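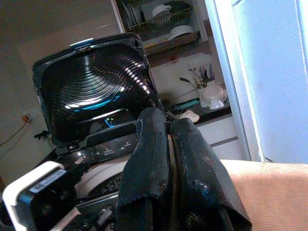
What does a home-built arm need before it can unload a washing machine?

It needs enough reach to get to the bottom of the drum, a gripper that closes gently on cloth, and a way of telling cloth from metal. Jhun Cruzado has been working on those requirements in that order at his home in Flustville, and he regards the first as finished, the second as nearly finished and the third as open.

The arm is called Pristis. It has six joints, a two-finger gripper and a small camera at the wrist. The joints are driven by geared motors bought second-hand, and the links are cut from square aluminium tube. Cruzado did the cutting and drilling at Dizon, the shared workshop where he has a bench, and the wiring at home.

"The tube is heavier than it needs to be," he says. "I could have gone thinner on the forearm. I had the length already and I didn't want to buy more, so the shoulder motor pays for it."

He chose a top-loader because it is the machine he owns. A front-loader would let the arm come in level, with the wrist more or less straight. With a top-loader the gripper has to rise over the rim, turn down and descend past the edge of the opening without touching the raised lid behind it. The first version of the arm could reach the drum floor only with the elbow locked out, which left no room to steer. Lengthening the forearm cured that and moved the trouble to the base, which then flexed.

"You could see it in the log. The arm thought it was where I'd asked it to be, and the fingertips were off to one side. It wasn't a joint error. The whole base was leaning."

The base is now bolted to a steel plate with four levelling feet. He checks it with a spirit level before each session and does not trust a reading from the day before.

The fingers are black, matt and covered in a sleeve that he replaces when it wears through. The first pair had bare tips. They held a folded towel well enough on the bench, but they slid on damp cotton and caught on hems. Cruzado tried rubber tape, which peeled, and then cut sleeves from a softer material. The sleeves mark easily.

"Scuffs don't bother me. A split at the tip does, because it will pick up a thread and then you are pulling a jumper apart. I look at the tips and ignore the rest."

The bottom edge of each sleeve is still trimmed by hand, and he admits that the cut is not tidy. A neater edge is on his list, some way below the software.

Grip force is limited in the controller, an Unow board that sits between the computer and the motors. It watches the current drawn by the gripper motor and stops closing when the current passes a set value. He found the value by closing the fingers on a rolled sock over and over and lowering the limit until the sock slipped, then raising it by a small step. The same value works for shirts. It does not work for jeans, which are heavy when wet and drop out on the way up. He has considered a second setting for heavy items, but the arm would first have to know that it had hold of one.

Vision is where most of his evenings now go. The wrist camera looks out along the fingers, so the fingertips are always in its view, and they hide the very place where the cloth is about to be gripped. Cruzado accepts this. He would rather have the fingers in view than guess their position from the joint readings.

Reflections are harder to live with. The lid of the washing machine is glossy black with curved ridges on its inner face, and each ridge can return its own streak of light. An early version of the software looked for bright edges to find the rim of the opening. It found the lid.

"It was very sure of itself as well. High score, nice clean curve, completely the wrong part of the machine. It would have gone straight into the lid if I hadn't had my hand on the stop button."

He considered covering the lid with matt film and decided against it, on the grounds that other people use the kitchen and the arm ought to cope with the machine as it is. The software now takes several views from different wrist angles and compares them. The rim stays where it should be from one view to the next. A reflection shifts, and anything that shifts in the wrong way is thrown out. The method is slow, and the arm has to pause at each angle while the base settles.

To test it he collected 2000 stills in daylight and under the kitchen light, and sorted them by hand. The rim finder failed on 202 of them. Most of the failures were tilted views with the lid filling a large part of the picture, and he is adding more of those to the set.

Asked about safety, he describes a stop button wired directly to the motor supply, a speed limit that he has never raised, and a rule that the washing machine is switched off at the wall before the arm is powered. The arm does not press any buttons on the machine and he has no plans to let it.

The drawings for the base plate and the fingers are available to other members at Dizon. The software is not, for the moment. "It has my joint offsets typed into the middle of it," Cruzado says. "I'd have to take those out first, and then put in something that asks for yours."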